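Where Does the Desk Go? Surface Clutter in Shared Student Housing
Dalia Helmy, final report

4. Results

I asked 316 residents of Benkirane Hall to fill in a clutter diary through November. 200 did, which my supervisor called encouraging and I called a lot of typing. Between them they logged 994 items left on shared tables, of which 542 were mugs. I had planned a separate chapter on mugs but was talked out of it.

Post came second, mostly addressed to people who moved out years ago. Flats with a written rota were no tidier than flats without one, although they did have a rota to put things on top of.

5. Limits

The diaries were self-reported, and one kitchen on the Denum corridor logged nothing at all for the whole month. I visited at four in the afternoon and have left their data out.

6. What I would do differently

Start earlier. Agree what counts as an item before the diaries go out – a bag of onions caused three emails. I would also ask who cleared things away, as the diaries only say that someone did.
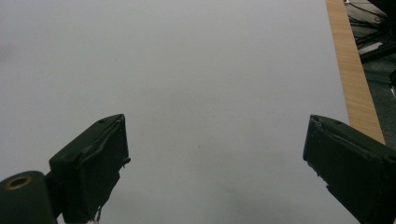
Fig. 6. Pale tabletop with a light wooden edge strip.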